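How do I get a year's worth of toy bin sorted before we move?
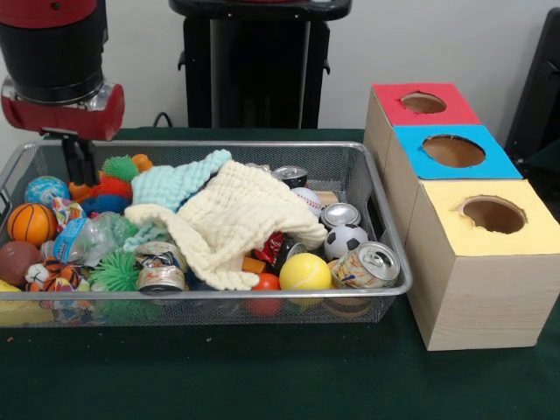 Posted by Anel in Home and Family > Moving and Storage
1549 views

We are moving in five weeks from a three-bedroom rental to a two-bedroom apartment on the third floor, no elevator. The kids (four and seven) will share a room. The new room has one closet, and it is shallow.

Clothes and kitchen things I can handle. The toys are the part I keep putting off. Everything ends up in baskets and bins, and every bin has a bit of everything in it: balls, stuffed animals, play food, doll clothes, puzzle pieces, party favors from birthdays I don't remember. I tried sorting one bin last Sunday and spent two hours on it, mostly because my seven-year-old came in and wanted to keep all of it, including things she hadn't touched since she was three.

What I would like to know:

Should I do this with the kids or without them? My sister says without. My mother-in-law says that's sneaky and they'll never trust me with their things again.

How do people decide what goes when half the toys are missing parts?

Where do stuffed animals go? The thrift store near us stopped taking them in April and put a sign on the door.

Also, is it worth selling any of it? I was quoted $115 for a table at a neighborhood sale and I don't think we'd make that back.

The truck is booked already so the date can't change. We have no garage and no relatives with storage space. Please don't suggest a storage unit, we priced them.

Dinis
Member, 2094 posts

We moved with three kids two years ago, also into a smaller place. I'll go in your order.

With or without: both, in two rounds. The first round is without them, after bedtime, and it covers only things no child would argue about. Broken pieces, dried-out markers, cracked plastic, the toys from restaurant meals, duplicates of the same thing. I wouldn't call that sneaky. You would throw out a broken lamp without a family meeting.

The second round is with them, but one kid at a time and for a short time. Twenty minutes with a four-year-old, maybe forty with the seven-year-old. Don't do it in the same room as the bins. Bring one bin out to the kitchen table or a blanket on the floor and leave the rest where they are. If they see all of it at once they start playing, and that's the end of your evening.

Sort by kind before you decide on anything. All the balls together, all the play food together, all the stuffed animals together. This is the step most people skip. When a kid is holding one ball, that ball is special. When there are nine balls in a row, even a four-year-old can choose the three best ones. We asked ours to pick what was coming to the new house, and we never asked what they wanted to get rid of. Whatever wasn't picked went in a box without much discussion.

Missing parts: the rule in our house was that if the toy still works without the part, it can stay. Blocks are fine. A play kitchen without one of its pans is fine. A board game without its dice is fine because dice are cheap. A puzzle missing one piece went out, and a doll's outfit with no doll went out. I kept a shoebox for stray parts during the whole sort and went through it at the end. Some of the parts found their toy. The rest went in the trash.

Selling: not at $115 a table, no. Used toys sell for a dollar or two apiece at those things, and people will talk you down from there. The exceptions are building brick sets, wooden train track and ride-on toys in decent shape. Sell those from your phone, one listing per kind, pickup only. Everything else, put it in a box marked free and post it in your local group. Ours was gone before supper.

Start with the outdoor toys and the bath toys since those are the easiest. Leave the stuffed animals for last. They are the hardest for the kids and they're also useful as padding around your dishes.

Vahidi

get rid of all of it. they play with the boxes anyway. we lost a whole bag of toys in our move and it was never missed, I only found out when I was looking for a flashlight that was in the same bag

Behrouz Karimi
Member since last year

I agree with most of what Dinis wrote, except for leaving the stuffed animals until the end. With five weeks you need time to find a place that will take them, so I would start asking this week.

Places to call, in the order I would try them:

Animal shelters and dog rescues. Many take stuffed toys for the dogs, but they usually don't want plastic eyes, beads or anything with a battery box inside. Ask before you drive over. Some want them washed and some don't care.

Daycares and church nurseries. They tend to say no to stuffed animals and yes to balls, blocks and plastic play food, because those can be wiped down.

Your fire department or police department. Some keep a few in the vehicles for children at accidents. They normally want them new or close to new, so this will only cover a few of yours.

Textile recycling. If there is a clothing bin near you, read the label on the front. Some list stuffed toys and some say no to them.

Wash them before you sort. A pillowcase tied shut, cold water, gentle cycle, then low heat or hang them up. It makes them easier to give away and it means the ones you keep are clean when they go into the new room.

A few things on the packing itself, which you didn't ask about but will run into.

Don't move open baskets with toys in them up three flights of stairs. I did this. Balls are the worst, they come out on the landing and go all the way down, and then someone has to go after them while everyone else stands there holding furniture. Put balls in a drawstring laundry bag or a trash bag with a knot in it. Let the air out of the big inflatable ones if you have a pump to fill them again. Move the baskets empty, stacked inside one another if the shapes allow.

Pack one small bag per child for the first night and don't put it on the truck. Let them choose what goes in, but you choose the size of the bag.

Label the boxes by the kind of toy. "Kids' room" on eight boxes doesn't help you on the first morning when somebody wants the trains.

For the shallow closet, measure the depth before you buy anything. We bought deep bins first and the doors wouldn't close. I ended up with the Onus shelf units from the discount store, the narrow ones, and they fit with a little room left. Low open shelves with one kind of toy per shelf have worked better for us than big bins. With a big bin, whatever is at the bottom stays at the bottom until the next move.

As for your mother-in-law, I would let her do the second round with your seven-year-old. Grandmothers have more patience for it, and then she has a say in how it's done.

Anel
Original poster

Thank you both, and Vahidi too I guess. I did the first round last night and filled two trash bags from the bedroom alone. Washing the stuffed animals this weekend. The dog rescue across town says they'll take them as long as there are no hard eyes, so I'll be checking faces.

I asked my mother-in-law about the second round. She said yes and wants to know if she can take the dollhouse home with her. Behrouz, do you remember how deep the narrow shelves were? My closet is 14 inches at the back wall and less where the door track is.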